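2018-01-13

Back in the lab at Dalstead by half eight. Heating on, lights on, and then the checklist before anything else. I rewrote it last night and today was the first day of using it properly.

The old one ran to four pages and people ticked it from memory. Mine fits on one side. Emergency stop pressed and released. Speed limit read off the screen and written down as a number, because a tick tells you nothing. Gripper opened and closed once with nothing in it. Table looked over. Initials. I make it 20 lines and I would like it to be fewer.

The argument at Wullard before Christmas was over what counts as a fair run. They had sent us 379 runs and we couldn't use a good part of them, as there was no note of where things had been put at the start or whether anyone had reached in. So the rule now is that the layout is left alone once the run number is written down. If a hand goes over the table, the run is marked as stopped and a new number is used. No going back and tidying up the sheet afterwards. I broke this myself at run 1202, moved something out of habit, and had to write it off. Annoying but fair.

We kept to kitchen things and food today. The colander is awkward for the grip rules because we say "approach from above" and then don't say which part of it to aim for.
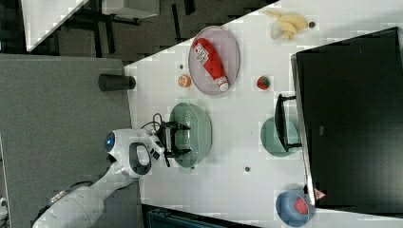

Ketchup bottle on its plate, strawberry on the table.

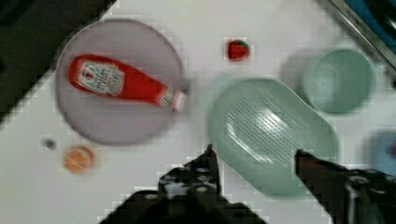 Read the draft rules out on the call with Montoya before lunch. I expected trouble over the speed limit and got it over the stopped runs instead. Plarov said that marking a run as stopped was fine, but the sheet had to say who stopped it and why in plain words, otherwise in six months a stopped run and a failed run would look the same and somebody would add them together. Plarov also wanted the reason written before the arm is sent home, while it is still fresh. I said that would slow us down. The answer was that it would slow us down by one sentence.

Fair enough. I have added a box for it, which puts me at one line more than I started with.

Still not settled: whether two people have to be in the room for every run or only when the speed is above the lower setting. The Dalstead safety sheet says one thing on the front and another on the back. I have asked for it in writing. Until then it is two people, and that means no runs after five.

Target is 100 clean runs under the new sheet before we send it round. The full review isn't until July, so there is time to get the wording right, but I'd like the layout rule fixed well before then.

Need more pens on strings. Both have gone again.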